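The Purple Cup

Last updated Thursday, January 10, 2019
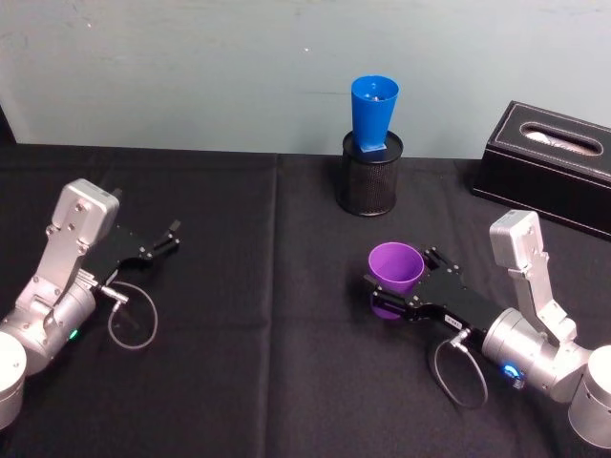 "Where did Grandmother keep the cups?" Tayla asked.

"On the table, always on the black cloth," said Loretta. "She did not trust shelves."

Tayla pulled the cloth straight with both hands. In the house at Kanduvthorpe everything had its place, and the purple cup had the best one. It was only plastic. Her grandmother bought it in December, in the year when the river came up, and she paid 30 cents for it at Rosenthal's.

"I would like to keep it," Tayla said.

"Your cousin wants it also."

"She has the clock already."

Loretta thought about this for a long moment. Outside, a truck from Fedden went by and the window made its small noise.

"Then we will do as she did with us," Loretta said. "One winter with you, one winter with Yolanda. And who has the cup must write a letter."

Tayla wrapped the cup in her scarf. She was already thinking how to begin the letter, and if she should say something about the clock.

2 comments | 758 shares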